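Bring Back the Bad Second Album

Brendan Moriarty sent me the new Hulska record on 19th April with a one-word message, which was "flawless". He was right, and I have been annoyed about it ever since.

I have played it 18 times. Every drum lands where a drum should land. The choruses arrive early, in case you were thinking of leaving. There are 4 writers on the opening track and I would bet good money that each of them was asked to take something out. What's left is very clean and I can't hum any of it.

Compare the second Gromley album, which is a mess. It has a song about a ferry that goes on for nine minutes and doesn't reach the other side. It has a brass section on one track only, presumably because they had been paid for the afternoon. Reviewers hated it. I hated it, for most of a September, and then one morning I caught myself singing the ferry song to the dog -- all nine minutes, including the bit where the singer coughs.

Berwyn Pugh, who ran the record shop I wasted my youth in, kept a rack by the till marked "Difficult". It was where he put the albums people brought back. You could have any two for the price of one, and he sulked if you picked the good ones. I bought my first Roditz LP from that rack and I still don't know what the third song is doing. Some days I think it's in the wrong key. Some days I think everything else is.
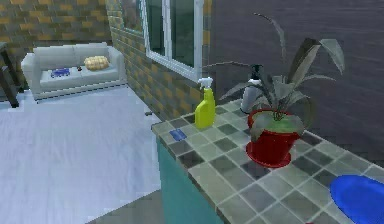
The trouble is that a band now gets one go. If the second record wobbles, the label loses interest, the festival slot shrinks to lunchtime, and the singer starts a podcast. So of course they play safe. I would too, with a van to pay for. Edwards made three odd, patchy albums before the one everybody owns, and you can hear all three of them rattling about inside it. I doubt they'd be allowed past the first today.

I'm not asking for worse music, though Brendan says that's precisely what I'm asking for. I would just like to hear a band try something they can't quite play. Hulska have a tour coming and I've bought a ticket, near the back. I'm told the live show is flawless as well.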